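床单

床单是铺在床垫上面、供人直接躺卧的一层织物,属于床上用品中更换和洗涤最频繁的一类。现代汉语里“床单”多指平铺的单层布料,与套在被芯外面的被套、包住枕芯的枕套并列。成套出售时,床单、被套和枕套通常合称“三件套”或“四件套”,两者的差别在于枕套是一只还是两只。

名称

“床单”一词通行于全国大部分地区。北方一些地方称“褥单”,原指铺在褥子上的布,后来与床单混用。粤语区多称“床单”或“床布”,闽南一带有“床巾”的说法。“被单”在不同地区所指不同:有的地方指被套,有的地方指缝在棉胎外面的里布,也有的地方就是指床单。购买时如果只看名称,容易买错,因此商品标签上一般还要注明尺寸和款式。

“床笠”专指四角带有松紧带、可以包住床垫的款式,这一名称随着弹簧床垫的普及才进入日常用语。与之相对,不带松紧带的一种有时称作“平单”。

历史

在床垫出现以前,人们在木榻、土炕或地面上铺草席、毛毡、兽皮和粗布。中国古代的卧具以席为主,冬季在席上加褥。棉花种植推广以后,棉布逐渐取代麻布成为贴身铺盖的主要材料。旧时家庭织布机的幅宽有限,一张床单往往要用两幅或三幅布拼缝而成,接缝的位置和针脚也因地方习惯而异。

山东、河北等地的老粗布床单就保留了拼幅的做法。这类床单用色线织出条纹或方格,布面厚实,洗过多次以后会变软。在一些乡村,织好的粗布曾是嫁妆的一部分,平时叠放在箱底,遇到婚嫁或年节才取出使用。

宽幅织机投入生产以后,整幅床单成为可能。二十世纪下半叶,国内市场上流行印花床单,常见图案有牡丹、凤凰、孔雀和几何边框,四周多有宽边,中心为主花。那时床单除了铺床,也用来遮盖叠好的被褥,白天看上去整齐。八十年代以后,弹簧床垫进入家庭,床的高度和床垫厚度都增加了,床单的尺寸随之加大,床笠也开始出现。
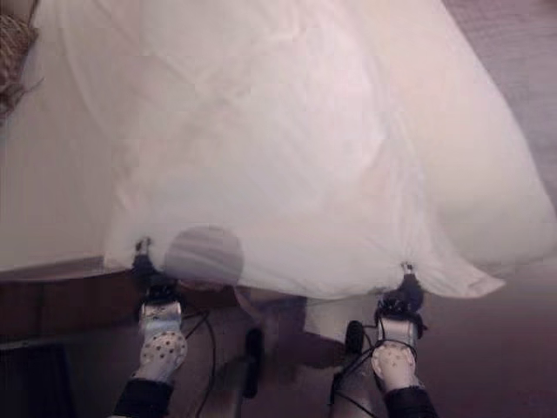 欧洲的情况有所不同。亚麻在那里长期是主要原料,富裕家庭的亚麻床单会绣上字母标记,方便送洗后辨认。上下两层床单夹着人睡、上面再盖毯子的铺法在欧美延续了很久,直到可拆洗被套流行之后,许多家庭才省去上面那一层。旅馆业至今仍有不少采用两层或三层床单的做法。

材料

棉是最常见的床单材料,吸湿、耐洗,经得起较高水温。按纤维长度,棉可以分为短绒棉、细绒棉和长绒棉。长绒棉纺出的纱较细,表面毛羽少,织物光滑,价格也较高。普通家用床单多使用细绒棉。

麻类以亚麻和苎麻为主。麻纤维刚性大,新布偏硬,容易起皱,但散热快,适合夏季。苎麻在中国南方有悠久的种植历史,夏布便是用苎麻织成的。

真丝床单手感滑爽,不耐日晒和碱性洗涤剂,日常打理费事,使用者相对较少。

化学纤维中,涤纶用得最多,常与棉混纺。涤棉床单不易缩水,干得快,价格便宜,宿舍、医院和廉价旅馆使用较多。缺点是吸湿较差,洗涤多次后表面可能起球。莱赛尔、莫代尔等再生纤维素纤维做成的床单柔软垂顺,湿态强度因品种而异,洗涤时应按标签要求进行。

法兰绒、珊瑚绒一类起绒织物用于冬季。这类床单保暖,但会吸附毛发和灰尘,初次使用前一般先洗一遍,去掉浮绒。

织法与规格

床单的织法主要有平纹、斜纹和缎纹三类。平纹的经纬纱一上一下交替,结构紧密,布面平整,透气性好。斜纹表面可以看到斜向纹路,比平纹柔软,也略厚。缎纹的浮线较长,光泽明显,触感滑,但浮线容易被钩断,不适合饲养猫狗的家庭。

提花是在织造过程中形成花纹,正反两面都能看出图案;印花则是在织好的布上印制,背面颜色较浅。磨毛是后整理工序,用砂辊在布面磨出短而密的绒毛。

衡量床单疏密的指标是经纬密度。国内标签上常见“40支”“60支”等字样,指的是纱线的粗细,支数越高纱越细。高支纱需要配合较高的密度,否则布面稀薄。国外商品多标“线数”,即一平方英寸内经纱与纬纱根数之和。有的厂家把多股纱拆开计算,得出的数字偏大,不同品牌之间不宜直接比较。

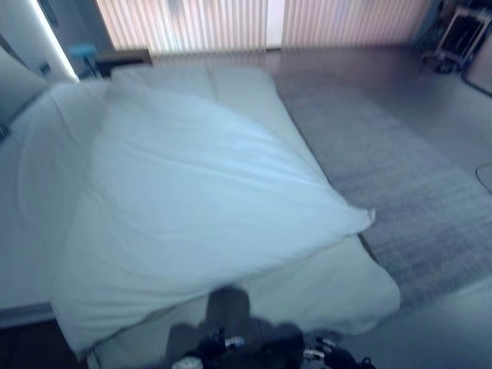 尺寸方面,国内没有完全统一的做法,各厂家大体按床宽划分。单人床床单、双人床床单和加大床单的宽度依次递增,长度多在床长之外留出余量。选择平单时,宽度应当等于床垫宽度加上两侧的垂边,再加上压入床垫下面的部分。床笠则要看三个数:床垫的长、宽和厚。厚度不符时,过浅的床笠包不住床角,过深的会在床面堆出褶皱。

棉布下水会收缩。未经预缩处理的床单第一次洗涤后可能短去一截,因此裁剪时一般都要放出缩水量。自己扯布做床单的人习惯先把布浸泡晾干,再下剪刀锁边。

铺设

平单的铺法大同小异。先把床单展开,正面朝上,使中缝或中间的折痕对准床的中线,再调整两侧垂边,使之等长。床头和床尾的余量分别压到床垫下面,四角折成斜角或直角后塞紧。斜角折法先提起侧边,让布边与床垫成斜线,把下垂的三角部分塞入,再放下侧边塞好。直角折法的外形更方正,多见于军营和医院。

一个人铺床时,较省力的办法是先固定床头两角,再走到床尾拉平。两个人铺床可以各执一边,同时抖开,让布在空气中展平后落下。床靠墙摆放时,应当先铺靠墙的一侧,铺好后再把床推回原位。
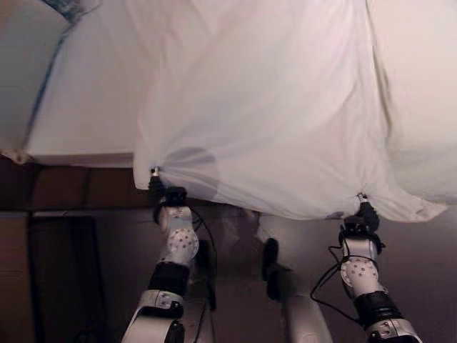 两只机械夹爪提起布边展开床单,旁边为白色平面。

旅馆客房的铺床有固定的操作流程,新员工通常要经过计时练习。甩单是其中的基本功,要求站在床尾或床侧一次把床单抛开,中线居中,正反无误。铺好之后再套枕套、放被子,最后检查床面有无毛发和褶皱。各旅馆的细节要求不一,有的规定开口朝向背离房门,有的要求被头翻折一段。

床笠的铺法较为简单,先套对角,再套另外两角。分不清长短边时,可以看洗涤标签的位置,不少厂家把标签缝在固定的一角,但各家的习惯并不相同。

洗涤与保养

床单长时间与皮肤接触,会积存汗液、皮屑和油脂。一般家庭每一到两周更换一次,夏季出汗多时可以缩短间隔。有人患皮肤病或呼吸道过敏时,更换应更勤。

新买的深色床单首次洗涤应单独进行,以免浮色沾染其他衣物。白色棉床单可以使用含氧漂白剂,含氯漂白剂虽然去渍快,但会损伤纤维,长期使用会使布发黄变脆。血渍应先用冷水浸泡,热水会使蛋白质凝固,更难去除。汗渍造成的黄斑可以用加酶洗涤剂处理。

用滚筒洗衣机洗涤时,床单容易与被套缠成一团,小件衣物也会被裹进去。把床单松散地放入滚筒,不要装得太满,能减轻缠绕。脱水后应及时取出抖开,放置过久会留下死褶。

晾晒以通风为主。白色棉布可以直接日晒,深色和真丝制品应避免暴晒。晾在绳上时把两边对齐,干后折痕较少。使用烘干机时,纯棉制品宜在略带潮气时取出,趁热叠好或熨平。
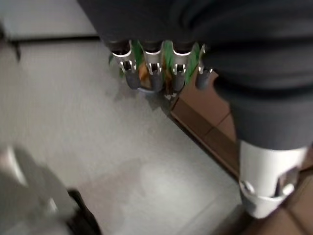 旧时北方家庭有“浆洗”的习惯,把洗净的床单和被里在稀米汤或面粉浆里过一遍,晾到半干后折叠整齐,放在石板上用木棒捶打。浆过的布挺括耐脏,再洗时污垢随浆一起脱落。洗衣机普及以后,这种做法在城市里已经很少见到。

折叠与收纳

平单对折两三次即可成为长方形,按照柜格的宽度再折成小块。床笠因为有松紧带,叠放时比较麻烦。通行的办法是把两手伸进相邻的两个角里,将一角翻套在另一角上,再把剩下的两个角依次套入,四角重合后平放,将松紧边向内折,整理成长方形。

成套的床上用品可以收进同一套的枕套里,取用时不必分头寻找。存放的柜子要干燥,真丝制品不宜与樟脑丸直接接触。长期不用的床单每隔一段时间应取出通风,并换一种折法重新叠放,避免折痕处的纤维老化断裂。

使用寿命

床单的寿命与材料、洗涤频率和水温有关。磨损最先出现在身体中段和脚跟接触的位置,布面变薄,对光可以看出透亮的区域。过去布料紧缺,人们会把磨薄的床单从中间剪开,把两侧较厚的布边对调拼缝,继续使用。这种翻拼的做法在凭布票购物的年代很普遍。

不能再铺的床单多改作他用。完好的边角可以裁成枕套、婴儿尿布或包袱皮,破损严重的撕成抹布。搬家时旧床单常用来包裹家具,装修时用来遮挡灰尘。

专门用途

医院使用的床单以白色和浅色为主,便于发现污渍,也经得起高温消毒。手术和检查场所还使用一次性无纺布床单。学校宿舍的床单多为窄幅,颜色常由学校统一规定。卧铺列车的铺位窄,床单的宽度也小于家用规格,由专门的洗涤单位集中清洗。

婴儿床使用的床笠要求包裹紧密,不能松脱,以免布料遮住婴儿口鼻。养老和护理机构常在床单上横铺一条较窄的“中单”,弄脏后只换中单,不必翻动整张床单。中单下面有时再垫一层防水布。

习俗

许多地方对床单的颜色有讲究。婚床多用红色,图案为龙凤、鸳鸯或双喜,婚后一段时间才换成日常花色。一些地方请父母健在、儿女双全的年长女性来铺婚床,铺好后在床单上撒红枣、花生、桂圆和莲子,取谐音“早生贵子”。纯白床单过去因与丧事相关,部分老人不愿在家中使用,随着旅馆式白色床品流行,这种忌讳在年轻人中已经淡薄。

春节前拆洗被褥是大扫除的一部分,各地日期不一。也有人认为正月初几不宜洗晒床单,具体说法因地而异。

参见:被套、床笠、褥子、枕套、老粗布、夏布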